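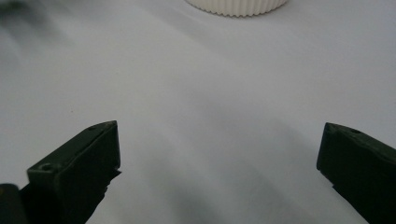 Figure 3. Gripper view in the lid chore. White ribbed object ahead of the open fingers, on a white surface.

4.2 Small pale objects on pale surfaces

Most of our failures come from here, so this section is longer than the one on drawers. The chore itself is dull. Find a small round thing on a table, close on it, lift, put it in the tray. A child of four does it while talking. Our question was whether Otitz could do it often enough to be left alone in a kitchen, and the short answer is not yet.

Figure 3 shows the hard case. The object is off-white against white, and only its lower part is in view. We can't say from this one view if it is a cap, a jar lid or a small container, and neither could the labeler. What separates it from the table is mostly the vertical ridges and a faint shadow under the base. The larger gray shadow between the fingers is broader than that and has no sharp edge. Early versions of the detector went for shadows like it. Sometimes closed on nothing.

We collected 2,750 hand-held demonstrations over all chores and kept 200 of them back for testing. A further 200 trials were run on the arm at the Revden shop, same fingers, same tray. Of those, 46 ended with no object in the tray. We went through the 46 by hand. Three kinds of failure, not evenly split:

Missed target. The detector picked a shadow, or the edge of something dark and close to the lens. Figure 3 has a dark blur of this kind in the upper left corner. Masking that corner helped a bit but also hid real objects, so we took the mask out again.

Early close. The fingers shut before the object was between them. Depth on a plain matte surface is poor and the planner beleives it anyway.

Slip. Ridged sides were fine on the whole. Smooth lids were worse, mainly when gripped near the top.

Suvo, our second planner, waits for two depth readings to agree before closing. Slower – and it annoyed people in the shop – but the early closes nearly went away. It does nothing for missed targets. Slips we did not try to fix here; see Section 5 on pad wear.

A note on lighting. All trials used soft, even light. That is kind to the camera in most ways and unkind in one, as shadows lose their edges and a white lid loses its outline too. With a single side lamp the detector did better on lids and worse on spoons. We have no good explanation for the spoons.

The Kettle task set scores a lift as a success even when the object is dropped on the way to the tray. We don't. Our numbers look lower for that reason and should not be put side by side with thier table without rescoring. For a shop bench, with a person near by to pick up what rolls off, the looser rule may be fair. For a kitchen at night we think the tray is the right place to stop counting.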